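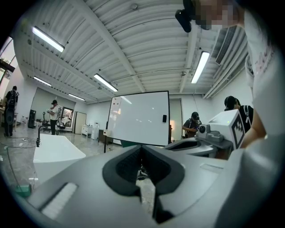
Good Practice for Hand-Held Gripper Work: A Gallery

The Drisik handling rules cover the people who carry hand-held grippers during recording sessions. They were written by Gunvor Ekström and last revised on December 14, 2021. The full text runs to 35 pages, and most people read it once. The gallery is meant for the parts that need to be looked at again, mainly rooms, markers and how people share a floor.

Captions give the rule number where there is one. Rules marked "advice" are not checked at sign-off.

Hand-held gripper, white marker cube on the right, whiteboard behind. Rule 4: the printed face of the cube stays free of tape, stickers and fingerprints. Wipe it with a dry cloth. Do not use alcohol on printed markers.

Several people on one floor. Rule 7: agree on work areas before the first recording and keep to them until the session lead calls a change. Anyone who needs to cross another person's area says so first and waits for an answer.

Backpacks and straps. Rule 9: tuck in loose strap ends and fasten the chest buckle if the pack has one. A pack that slides when the wearer bends down has to be refitted.

Cable on a speckled concrete floor. Rule 11: cables that stay down for a whole session are taped flat or run along the wall. Cables in use for less than 2 minutes may lie free if the person using them stays next to them.

Daylight from a large window and ceiling lights on together. Rule 12: write down the lighting at the start of each session and again after any change. Blinds are left as they are between takes. If the sun moves onto the work surface, stop and make a new entry.

Glossy surfaces, including the whiteboard and the framed mirror at the back wall. Rule 13 (advice): turn reflective surfaces away from the work area or cover them with a matte sheet. Plain bed sheets are fine. The Fludeck site uses gray felt.

Doorways. Rule 15: keep a clear path at least 120 cm wide to every exit. Chairs, stands and cases count as obstacles even when they have wheels.

White tabletop in the foreground. Rule 16: only the objects for the current task go on the table. Drinks stay off it, with or without a lid.

Notes on using the rules

Sites that work with Sugawara or Esis follow the same numbering, with local additions at the end. Where a local addition is stricter, use the local one. Where the two conflict in some other way, write to Gunvor Ekström before the session and keep her reply with the session sheet.

The sign-off form is number 645. One form per room per session, signed by the session lead. Forms from August and earlier used the old numbering, in which the lighting rule was number 10, and they do not have to be redone.

Corrections to the captions can be sent to the same address as the forms.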